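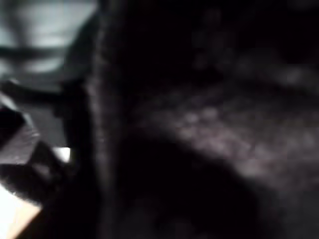 4. Check the wrist view

Welcome to the fun part of the Grasmont Robotics Club laundry guide! Open the wrist view on the laptop before you move either arm. Up close, cloth can turn into dark, speckled blur with a bright wedge in one corner, so learn to steer by the light patches too.

4.1 Set the hand speed to 835.
4.2 Bring the fingers over the cloth and stop above it.
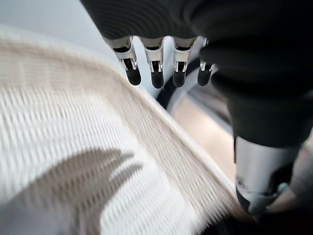 4.3 Lower slowly, then close the hand. If you miss, back up and go again. Everybody misses in their first month!

CAUTION: Keep your own hands out of reach while the arms are on.

5. Load the washer

5.1 Open the washer door all the way.
5.2 Carry one item at a time to the drum.

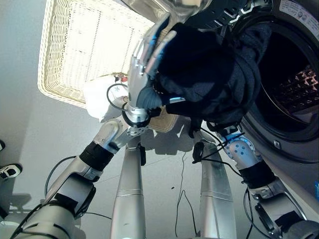

5.3 Push the cloth past the rubber ring before you let go.

NOTE: Teams going to the Dritville meet should save each run.

1655 shares | 38 comments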